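**Gripper pads slipping again after a clean – what's your routine?**

**kivine_kettle:** Hello all! Our hand-held pair (bought through Sheehan, lovely people) has gone slippery on smooth things. I wiped the dark pads with alcohol, gave it a day, and it's no better. I've logged 2,000 grasps on this set – is that simply old age?

**fota_bench:** Mine go at around 3,000, so possibly yes. I'd look at the fingers before blaming the pads, though. Bring the tips together slowly and hold them up to a window. And do wipe the marker cubes while you're there, a greasy thumbprint upsets tracking no end.

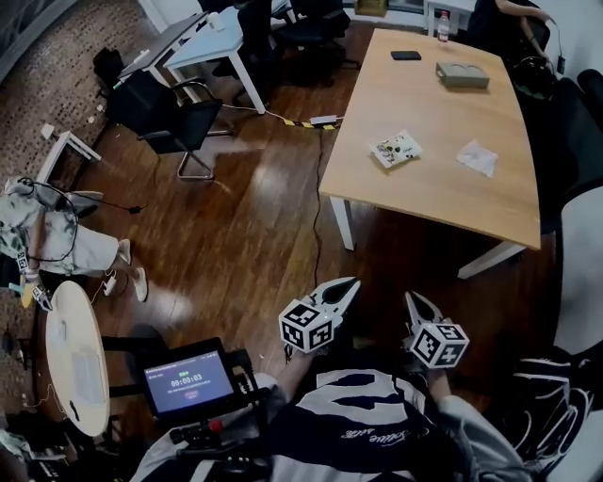 ### Re: pads or fingers?

**Birthe Kárason:** I'm afraid I disagree with fota_bench, fond as I am of the window trick! Alcohol dried my pads out something rotten. Warm water and a soft cloth, then leave them be – my last set from Kirach reached 3,110 that way.

**fota_bench:** Water near the finger screws, Birthe? Never in my house.

**kivine_kettle:** Well, I've done the window test and there's a gap on the left one, so I'll loosen the finger and reseat it tonight. Does anyone know the screw size?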